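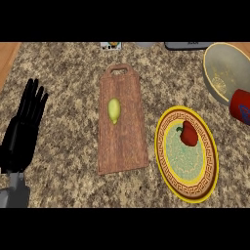 **What happens to the prep cooks when Sturau puts robot arms in a commercial kitchen?**

They stay on the line, and their shifts move from repetitive handling to cooking, checking and portion control.

Sturau, a contract catering company, will begin using Kido two-arm units at 2 of its production kitchens in April. The units are built by Kocsis and fitted with multi-fingered hands. They will move produce, cans and tableware between storage, prep counters and the wash area.

Each handling routine is developed in simulation before it is loaded on a physical unit. The simulated counter holds a cutting board, a lemon or lime, a red bell pepper on a patterned plate, a bowl and a red can, so that grasps are tested on items of different shape and surface. Sturau and Kocsis ran 3,345 simulated trials ahead of the April start. A routine is released to a kitchen after 100 consecutive completed runs on the current software version.

Knife work is outside the scope of the rollout. Cutting, seasoning and allergen checks remain with kitchen staff.

**Changes for employees**

- No positions are being removed at either site. Hourly rates and shift lengths are unchanged.
- Prep staff complete four hours of paid training on starting, pausing and clearing a unit.
- One cook per shift is assigned as cell operator and receives a pay supplement.
- Any employee may stop a unit at any time and does not need a supervisor's approval to do so.

Stoppages will be logged in Funard, the scheduling software already used at both sites — the log records the station and the routine, with no employee names. Sturau will review the entries with shift leads before deciding on further sites.

**About Sturau**

Sturau prepares meals for schools, clinics and office cafeterias.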